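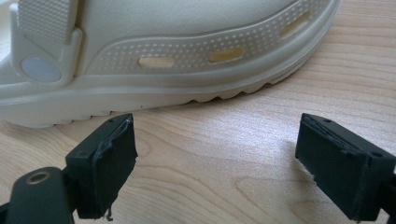
A product claim is a sentence somebody was paid to write. Start there and the rest of this unit gets easier. Comfort footwear is a good place to practice, because the claims are soft, the prices are not, and most of you own a pair of something. Take a molded clog with a heel strap held by a round rivet and rows of tiny raised dots along the side. The dots might do a job. They might be decoration. A seller can call them "active grip zones" and you have learned nothing except that the seller has a copywriter.

Unit 5: Reading Claims About Comfort Shoes

Bring your marked-up catalog page to class. If you missed the last handout (6th September), get it before you start the exercise, since the terms are the same.

1. Words that can't be checked

"Supportive," "natural," "all-day," "recovery." Underline these first. None of them has a unit. The Waswood page uses "all-day" four different ways and in one of them the day seems to end at lunch. If you can't say what result would make the claim false, cross it out and see what is left on the page. Often it is the price and the color.

2. Numbers with no comparison

Bangera says its sole returns "20% more energy." More than what? An older Bangera sole, a rival's, a bare floor? And energy measured how, with a person in the shoe or a weight dropped on it? A percentage with nothing on the other side of it is a word from section 1 wearing a number.
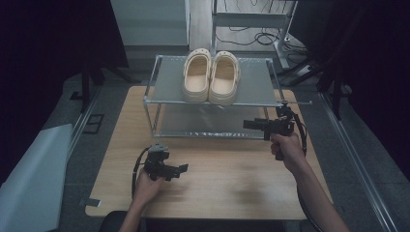 3. The wear trial

The Plesis brochure leans hard on its trial: 198 wearers, most of whom "felt a difference." Go through it with these questions.

- Who picked the wearers, and did they keep the shoes for free?
- Was there a second group in plain shoes?
- Did the wearers know which shoe they had?
- How many dropped out, and were they counted?
- What were they asked, word for word?

The brochure answers the first one only. The shoes were free. People tend to be kind about free shoes, and "felt a difference" would also cover a blister.

Note too that the trial ran for 3 weeks. Foam packs down with use. A short trial can only tell you about new foam, and you will be living with the old kind.

4. Seals, badges and the word "tested"

Vatovent prints a round badge reading "Lab Tested" beside its ventilated models. Tested for what is not stated, and neither is the result. A shoe can be tested and fail. Holes in an upper will let some air in, which I am willing to believe without a badge. Whether your feet end up cooler after a shift in a kitchen is a separate question, and the badge doesn't touch it.

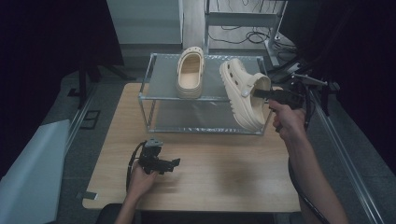 Be just as hard on the word "recommended." Find out who did the recommending and whether they were paid. If the page says "experts," write "which?" in the margin and move on.

5. What would change my mind

Being suspicious of everything is lazy too, and I will mark it down. For each claim you reject, write one sentence describing the evidence you would accept. A fair trial, a named test method, a result that could have gone the other way. If you can't write that sentence, you have a mood and need to go back to the page.

Exercise, due in October

Choose one page from the Waswood or Vatovent catalog. Copy out every claim. Sort them under sections 1 to 4; some will fit under two, so pick one and defend it. Then rewrite the page using only what survives. Very short answers are fine.

Filed under: Consumer Reasoning > Course Handouts

Related handouts
Unit 3: What "Up To" Means in a Sale
Unit 4: Before-and-After Stories
Unit 6: Mattress Guarantees and the Small Print
Marking guide for written exercises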